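4.2 Does a basket count as tidying?

Much of the earlier writing on household storage takes it for granted that moving small packaged foods into an open basket makes a kitchen easier to use. We are not convinced. Achari and Onu reported that people in the Plillwood homes found snacks faster once loose packs had been gathered up, but their searches were timed right after the sorting, when everyone still knew where things had gone. A fair test would wait until the household had cooked, shopped and put things back a few times.

The Larkstead survey has a different problem. Of 1,621 households contacted, 1,321 sent back the form, and the form asked only whether a basket was "in use." A basket with one forgotten packet at the bottom would pass. So would a basket holding fruit, mail and batteries. Abubakar raised this point with the survey team in October, and the reply - that people know what they mean by "in use" - does not settle much.

We chose microwave popcorn for the present section for a plain reason. The packs are flat and light, people tend to buy several at a time, and they have no fixed home in most kitchens. They end up on a shelf, on top of the fridge or out on the table. Figure 6 shows red popcorn packages and a white plastic basket on a wood tabletop. 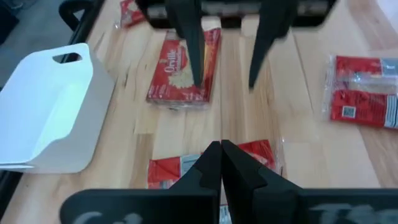 Figure 6. Popcorn packages, one an Orville Redenbacher box, on the tabletop with the basket.

Whether the outer box should be kept is a harder question than it looks. Bolger's storage guide says to throw it away, on the grounds that boxes waste room. But a box stacks, and it carries the cooking directions in print large enough to read. Bare packs slide over each other and have to be dug through. We found no study that compares the two, and the guide cites none. Until someone does that work, we treat the advice as a matter of taste and score boxed and unboxed packs the same way.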